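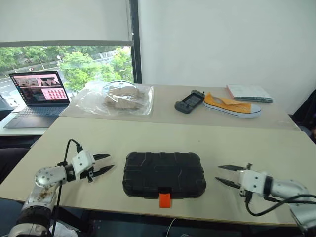
Black hard case, orange tab at the front. Staying on the table until I decide what goes in it.

Bernice Osei
May 24, 2018
Been meaning to sort out a proper case for the small stuff. Up to now it has all lived in a shoebox and two freezer bags.

Bernice Osei
The lid has a textured, paneled surface and the corners are rounded. I like that. Square corners chew up the lining of my backpack.

Bernice Osei
The orange tab is what sold me. I have a black bag, a black jacket and a black car trunk. A black case with nothing bright on it would be lost by November.

Bernice Osei
Plan for the inside: card reader, spare batteries, short cables, the little screwdriver set. Chargers go somewhere else – they take up too much room and I only need them at night.

Bernice Osei
Filip asked if I'm going to cut foam for it. Probably not. Last time I cut foam I got one slot right and the rest came out crooked. I'll use cloth pouches and label them.

Bernice Osei
For the people asking about labels: plain white tape and a marker. Printed ones peel off on me in the heat.

Bernice Osei
Also going to put my name and phone number inside the lid. I left a bag on the bus to Anddale last year and got it back only because there was a library card in it.

Bernice Osei
Shoebox is going in the recycling tonight. Freezer bags I'm keeping, they're still good.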